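Gallery: Bathroom Supplies, Sorting and Storage
Posted 12th January by Delwyn Whitelaw

Reference page for the storage work at the Skostthorpe house. The subject is small toiletries: which containers suit which tubes, and how the work surface is covered. Notes on fit are by Mikkel Kárason. 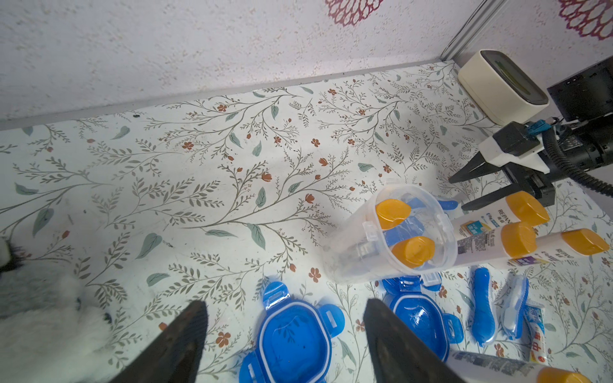 Toothpaste tubes with orange caps, inside and beside a tall clear container lying on its side. Contact paper with a leaf and flower print.

Container. Clear plastic with a snap latch at the rim. Contents can be checked through the wall, so no label is used. Tubes go in lengthwise.

Tubes. Flip caps stay closed during storage. Full tubes and part-used tubes are kept in separate containers. Stock on the Widatach list stands at 14 tubes, to be checked again in March.

Surface. Contact paper, applied from the back edge forward and smoothed with a dry cloth. The roll was bought from Thygesen, item 147. Wipe with a damp cloth and mild soap. Do not use scouring powder, which dulls the print.

Wall. Textured finish with magenta-red flower decals. Decals hold less well on a rough finish than on tile. Press each one for 20 seconds and check the edges the next day.

Drawer and shelf notes are on the Takside page.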